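# Chapter 2: Sorting Before You Store

I used to come home from the market, dump everything on the counter and hope for the best. Then my neighbor Hermine Lüthi watched me shove 22 plums under a melon, and she made me start over (she was right, the plums were a mess by August!).

So this chapter is all about baskets. We'll begin with the easiest kind of sorting there is, which is giving each sort of fruit its own container and sticking to it. Color helps a lot, and so does a mesh or perforated side that lets air through.
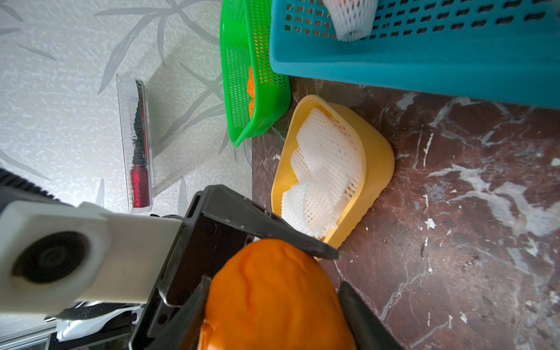 Green basket and blue basket, both with open sides. 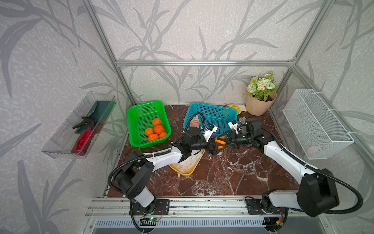

Once you've picked your containers, decide what goes where before you touch a single piece of fruit. I say it out loud, which drives my family nuts, but it works for me. Soft things get handled last and never go on the bottom. Grab a notebook and write down every fruit in your kitchen right now, because we'll need that list in Section 2.1.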